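I gave Semby eleven weeks and it gave me Grímur

18 Jun 2021

Right, so several of you asked me to review a dating app after I moaned about them all through spring, and my cousin Subira Wanyama had been on at me to try Semby because she met her fella on it. Fine. I paid for it, I used it properly, and I have opinions.

For anyone who hasn't come across it, Semby is the one where you can't send a photo until you've swapped 12 messages each. Before that all you get is a first name, a town and a voice clip of up to a minute. I loved this in theory. I've had enough of men holding up fish. In practice I spent my first evening recording my voice clip over and over in the airing cupboard (best sound in the flat, if you're wondering) and I still came out like I was reading the news to children.

Signing up is easy enough. It asks you 11 questions and a couple of them are good ones, like what you do when you're cross with somebody. I put "go quiet and clean things", and three different men opened with that, so it does get people talking. The one about your perfect Sunday wants binning. Everybody walks. Everybody has coffee. I have never known a nation so keen on a pub roast.

Now the bad bit. The 12 message rule sounds lovely until you meet someone who wants to get it over with. I had "hi", "hey", "you ok", "cool", "nice", all sent as separate messages, and then a picture of him in a car. You can report that sort of thing, and I did twice, and both times I got a polite email and no more. I also had one who was telling me by the second night that I was his queen and he'd never felt so understood. I'd told him I didn't like coriander. Block, goodbye.

The filters need work too. I set mine to Castlow and the villages round it and was offered a very nice sounding man 142 miles away. Subira says hers did the same, and that you have to turn off something called Wider Hearts, which is hidden in the notifications menu for some reason. Do that first!

But then there was Grímur Lykkegaard, who has said I can use his whole name as long as I mention that he makes good soup. He makes good soup. His clip was just him describing the bus stop outside his work at Prandness, and I played it four times. We didn't bother with photos until well past the limit, we'd both forgotten, and when we met at the Nyaga café I walked straight past him. We've been out a fair few times since. I'm not saying anything else about it, Mum reads this.

So is it worth the money? The free version lets you talk to one person at a time, and if you're as easily muddled as me that's plenty. Paying gets you more chats and a little badge, and I wouldn't bother with the badge. I'd give it seven out of ten, and it would be eight if they dealt with the "hi hey ok" brigade. Compared with the last app I tried, where I swiped for a month and had one phone call with a man who was also on another phone call, it's miles better.

If you do join, don't script your voice clip. My best one was the last one, when I'd given up and was just going on about my neighbour's gate.

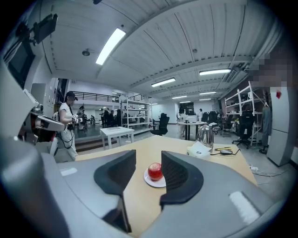 And do tell a friend where you're going on the first date, even if he sounds like an angel. I texted Subira when I got there and again when I left, and she replied to both with a row of question marks. She still wants the full story and she's getting it on Saturday, with cake.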